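How to prepare a packing team for the first robot on the table

By Erdal Coşkun
February

At Orkum we pack gift baskets and display baskets for shops and hotels. Last year the company decided to bring a robot arm into the packing room at Plarnau, and I was asked to prepare the team for it. I am a shift lead, I am not an engineer, so this guide is about the people side and the daily work. If you want to know about wiring or code, please ask your supplier.

Step 1. Write down the work as it is done today

Before the arm arrives, sit next to each packer for one full order and write what their hands do. Do not use the work instruction from the folder. Ours was old and it said that the fruit goes in first and the paper after, and all people on the floor were doing the opposite for years.

Write also the small things. One packer turns the basket a little after each piece. Another one feels the rim with the thumb for broken strands. These movements are not in any document, and if you give the task to a machine they will disappear without a warning.

Step 2. Divide the list in two

Take your list and mark each action with R (robot can try) or P (person keeps). Do this together with the packers, in working time, with coffee. We marked R for picking up a piece and putting it in the basket. We marked P for checking the basket, tying the ribbon, writing the card, and everything that has to do with a complaint.

Be careful with the word "easy." I said in the first meeting that the robot takes the easy part, and two people were offended. They were right. To put a curved thing into a round basket so that it looks nice is a skill. Now I say "the repeated part."

Step 3. Start with artificial fruit

We learned this from Ferhat Ağca, who did the same change at the Caldeira site before us. Artificial fruit does not get soft when you handle it all day, and you can use the same pieces in the morning and in the evening. So the comparison between one day and the next is fair.

Begin with two kinds only. Apples and bananas are a good pair: the apple is round and the banana is curved, and a gripper has to come to them in different ways. Keep the table plain, and keep one type of basket until the team says it is boring. Then wait one more week.
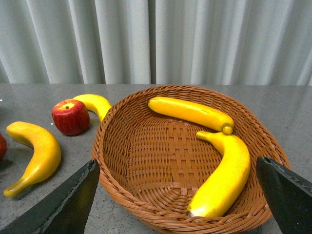
Put the spare pieces always on the same side of the basket, and agree on this side with all shifts. With us the evening shift preferred the right and the morning shift the left, and for a few days every shift began with moving things and complaining about the other one. Choose one side, write it on paper, and hang it on the wall.

Step 4. Give every packer the stop button

Each person who works near the arm must stop it at least once in the first week, for no reason. Make it an exercise. People who never pressed the button will wait too long when they need it - they are afraid to break something or to look foolish. After the exercise, ask them to start it again by themselves, with the supplier's checklist in the hand.

Step 5. Keep a log that people can read

Our system, Hulus, makes its own log, but it is made for technicians. We keep a second one in a paper notebook. It has four columns: time, what happened, who was there, what we did. "Banana on the rim, moved by hand" is a perfect entry. Please do not correct the language of anybody.

In our trial we planned 3,000 placements and the arm made 2,947 without a person touching the piece. The other 53 were the most useful ones. We read them aloud on Friday, 40 minutes, and from this reading came almost all changes that we made on the table.

Step 6. Talk about the jobs early

Do not leave this for the end. The packers will ask on the first day if somebody has to go, and if you don't have an answer, say that you don't have it and say when you will. At our place nobody lost the job, but the work became different. There is less reaching and less pain in the shoulder. There is also more standing and watching, and some colleagues find this more tiring than packing. We now change places every 2 hours, so that each person does hand work and watching in the same shift.

Pay was a harder point. A packer who also watches a machine has more responsibility, and I think this should be seen in the salary. We are still discussing it with the management.

Step 7. Check your list again

After the first month, take out the list from Step 2 and go through it with the same people. We moved one action back from R to P: the last piece on top. The customer sees this one first, and the packers wanted to place it with their own hands.

14 comments
Shared 61 times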